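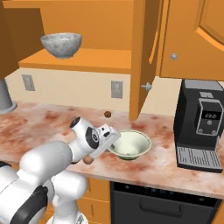 A task plan is a list of steps, each with a condition that must hold before it starts and a condition that must hold when it ends. In the Skotell exercises you write both by hand. For the kitchen set, the planner is given the names of objects and surfaces and a start state. It has no idea that the open cabinet door comes down almost to the counter, or that the bowl stands right beside the gripper. Those facts belong to the motion planner, which checks the arm against the collision model at every waypoint.

Keep the two layers apart in your code. If the motion planner fails, it should return a reason (no path, joint limit, timeout) and let the task planner decide what to try next. The default timeout is 5 seconds and the default number of waypoints is 40. Leave both alone until part three. 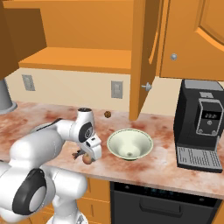
Figure 2. Object held between the fingers, bowl to the right of the gripper.

Grasp check

Before any transfer step, call the grasp check. It compares finger width with the width expected for the object and reads the contact flags from the simulator. Contact alone is not enough – a finger touching the counter sets the same flag.

Exercise

1. Write the start and end conditions for pick, transfer and release.
2. Run your plan on all 32 start states in the Petridis folder and log each failure with its reason.
3. Add one retry after a failed grasp check. Compare the logs.

Hand in the code and both logs by the end of June. Questions about the simulator go to Achilleas Tsoukalas, Mondton building.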